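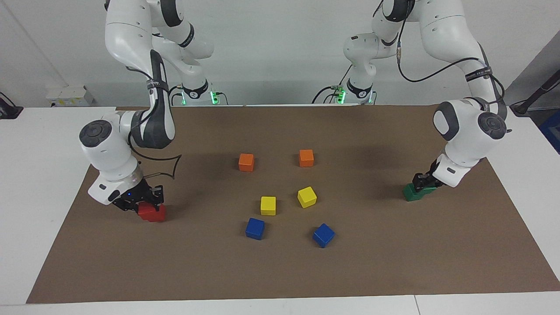 1/ Sorting colored blocks on brown paper

I've been setting up block sorting on the white table this month and people asked how I do it, so it goes in one thread.
7 replies · 218 likes

2/ The mat is plain brown paper, cut to a rectangle. I tried a felt mat from Parisi first. The cubes dragged on it and the fuzz got everywhere. Paper is cheap and you can write on it.
2 replies

3/ Eight cubes is what I settled on. Red and green are out at the two sides, red on the left and green on the right. The other six stay in the middle in color pairs, with the orange pair at the back.

4/ I don't line the middle ones up. A loose cluster is fine. If one orange cube sits a little tilted, leave it. Straight rows make the job too easy and it stops being sorting.
2 shares

5/ Colors matter more than I expected. Red and orange look close under a warm bulb. Renzo Palumbo told me to swap the bulb before buying new cubes – he was right, and I saved the money.

6/ Tape. I use paper tape on the underside of the mat, corners only. Regular clear tape tears the sheet when you lift it. The Pilham roll has lasted me since April.
7 shares

7/ Meenakshi Kanaujia asked if you need the whole set out at once. No. Start with one pair and add a color when that goes well. I went to all eight too fast the first time and had to go back.

8/ When the paper gets creased I flip it over. When both sides are creased it goes in the recycling. A wrinkle under a cube is enough to tip it, so don't try to get another week out of it.

9/ Storage is a shoebox. I had a Mastetti case with a slot for each cube and spent more time fitting them in than using them.
2 replies

10/ Next I want to try stacking the pairs on the same mat. Will add to this thread when I have the spacing worked out.
Show more replies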